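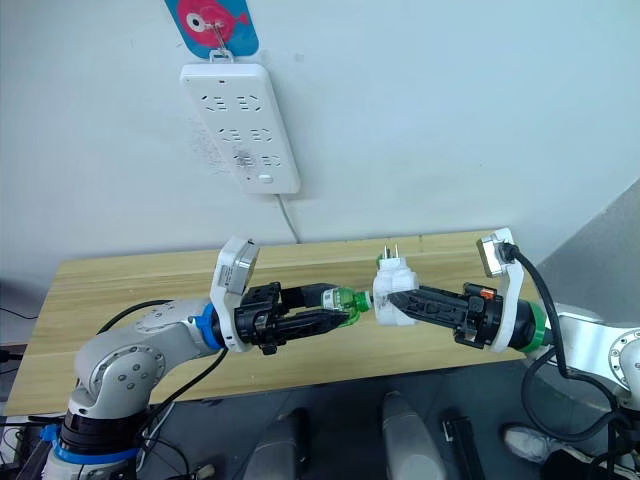
Staltton Adds Two-Arm Workbench at Aminbridge, With New Duties for the People Beside It

AMINBRIDGE, 14 Jul 2021 – Staltton is very happy to share that its returns and sorting shop in Aminbridge, where 42 people come to work every day, now has a two-arm bench practicing small hand jobs such as opening bottles. The bench is called Semau, and it was set up with a good deal of patient help from the floor team.

Anyone who has spent a shift taking caps off bottles knows what it does to the wrists. Our crew has been telling us so for years, and in April we finally sat down with them to talk about which jobs they would gladly give up and which ones they would like to keep.

"I have opened more bottles than I care to think about, and I won't miss it one bit," said Afaf Saliba, shift lead. "What I like is that they asked us first – and that we are the ones teaching it."

At the bench, the left arm grips a green bottle by the neck while the right arm brings its two fingers in toward the white cap. It is fiddly work, and we are in no hurry. 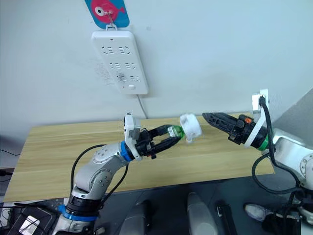

What changes for our people

No jobs are being cut, and pay stays the same or goes up. Seven team members have started a paid course with our training partner, Rawashdeh, and will learn to set up the bench, check its work and step in when it gets stuck. Three of them will move into full-time bench lead positions, and everyone else will rotate through in shorter turns, with more time for inspection and repair work, which the crew asked for.

Neighbors and families are warmly invited to write to the Aminbridge front office to arrange a visit.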